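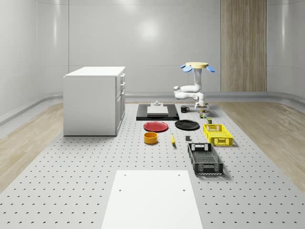

Gripper ends up low over the small parts after a scene reset

Zudcombe Help > Simulation > Cell setup

pegrow_306

Single-arm cell in Flikport, motion through the Bokance controller. White cabinet on the left of the perforated platform, yellow and black baskets on the right, tableware in the middle, small parts and the green can near the arm. Object poses come from one layout file and reload without errors.

The problem is the arm. Home is defined with the gripper pointing down above the far end of the platform, well clear of everything. After a scene reset the arm sometimes comes up with the fingers just over the small yellow and green item by the can. No collision is reported. The next planned move then starts from the wrong joint values and the planner rejects it with "start state mismatch".

It failed on cycle 1,219 of an overnight run and again on cycle 3,422. Reset is called by script. I have reinstalled the arm model and it made no difference. Is there a setting for this or do I have to move home explicitly every time?

Replies

kettlebus

Had the same thing. Restarted Flikport and it went away. Check your version too, old ones had reset bugs.

tuominen_line2

Restarting clears it for a while and then it comes back. The usual cause is reset order. Flikport restores object poses and joint positions in one pass, but Bokance keeps its last commanded target. If a target is still active when physics resumes, the controller drives the arm back toward it. Depending on timing you get home, the old target, or something between.

Change the reset script as follows.

1. Stop the trajectory and wait for the controller to report idle. Do not use a fixed delay.

2. Pause physics, load the layout file, then write the home joint values to the simulator. Write the same values to the controller as its current target. Set all joint velocities to zero. Check the view before you resume: the gripper should be up over the far end and not touching anything.

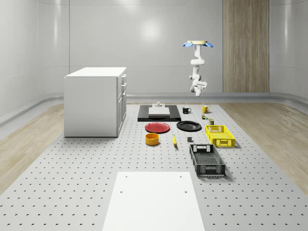

3. Resume physics and let it run for 306 steps with no commands sent.

4. Read the joint positions back and compare them with home. If any joint is out of tolerance, log the cycle number and repeat from step 1.

5. Clear the planner's cached start state. This is a separate call in Bokance and the scene reset does not do it for you.

Step 5 is the one that produces your error message. Steps 2 and 3 fix the pose.

Also check the collision margin on the small parts near the can. With the default margin a low gripper can sit over them without raising a contact, so a missing collision report does not mean the pose is correct. I added a minimum height check on the fingertip point and run it after step 4.

pegrow_306

Controller target was the fault. It still held the last pick approach. With the new order I have run around 2,000 resets and the readback has matched home on all of them. Height check added.

One correction for anyone copying this: in my build the idle flag goes true one step early, so I wait for it to hold for two consecutive reads.

kettlebus

Which version was it in the end?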